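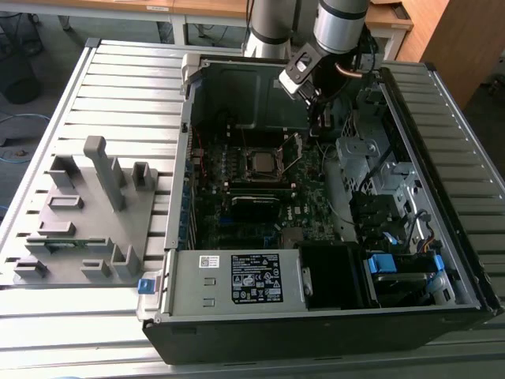

Re: demo count for the memory module task

Kirsten Gagnon wrote:
> How many teleop demos are in the October set, and do
> we keep the ones where the operator re-grips?

552 recorded, 381 kept. Re-grips stay in if the module never leaves the gripper for more than a second.

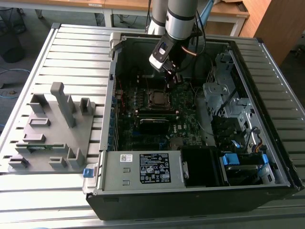
The approach over the board is the slow part. Operators hover too long lining up by eye, and the policy copies the pause. For the next batch:

1. Start every demo with the tower on its side and the module in the fixture rail.

2. Come down vertically. Keep the wrist cables away from the drive cage.

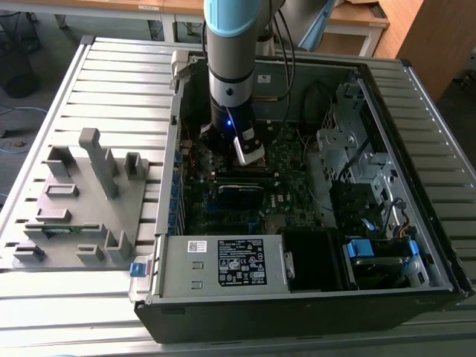

3. Log aborted runs under their own tag. Do not delete them.

Keegan MacDonald
Josora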